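홈 | 소개 | 자료 | 내려받기 | 문의
최종 수정: 2019년 9월 18일

Stuvano 옷 수선 용어집 README

안녕하세요, 들러 주셔서 고맙습니다. Stuvano는 동네 수선집과 집에서 바느질하는 분들이 쓰는 말을 한데 모은 작은 용어 자료입니다. 같은 부분을 두고도 가게마다 부르는 이름이 달라서, 옷을 맡기러 갔다가 말이 안 통해 서로 난감했던 분들이 꽤 계실 거예요. 저도 그랬고요. 그래서 틈날 때마다 적어 두던 것이 어느새 표제어 394개가 되었습니다(처음에는 공책 한 권이면 될 줄 알았는데 말이지요).

파일은 모두 5개이고, 바지, 치마, 겉옷, 부자재, 손바느질로 나누어 두었습니다. 각 줄에는 표제어, 다른 이름, 짧은 풀이, 쓰임 예문이 쉼표로 구분되어 들어 있습니다. 문자 인코딩은 UTF-8이니 표 계산 프로그램에서 글자가 깨지면 불러올 때 그 설정부터 살펴봐 주세요.

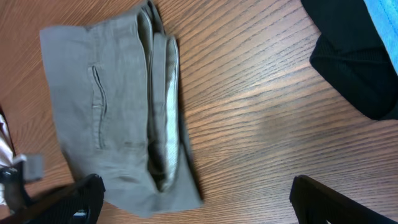

회색 바지 천의 세로 솔기와 좁은 입술 주머니

바지 편에는 일본어에서 온 말이 유난히 많이 남아 있습니다. 순화어만 실을까 오래 고민했지만, 실제로 수선집에서 오가는 말을 빼 버리면 찾아보는 분이 답답하실 것 같아 둘 다 실었습니다. 순화어를 표제어로 두고 현장 말은 '다른 이름' 칸에 넣었으니, 어느 쪽으로 검색하셔도 같은 줄이 나옵니다. 아직 예문이 비어 있는 표제어가 89개 있는데, 대부분 부자재 편에 몰려 있습니다. 단추와 심지 쪽은 제가 아는 것이 많지 않아서 천천히 채우는 중이에요.

이용 조건은 간단합니다. 출처에 Stuvano라고만 적어 주시면 수업 자료로 쓰시든 가게 벽에 붙이시든 편하게 쓰셔도 됩니다. 다만 지역에 따라 뜻이 다른 말이 섞여 있으니, 인쇄물로 내실 때는 한 번 더 확인해 주시면 좋겠습니다.

다음 판은 10월에 올릴 예정이고, 겉옷 편의 안감 관련 항목을 손볼 생각입니다. 틀린 풀이나 빠진 말을 발견하시면 문의 쪽으로 알려 주세요. 어느 지역에서 쓰는 말인지도 함께 적어 주시면 정말 큰 도움이 됩니다!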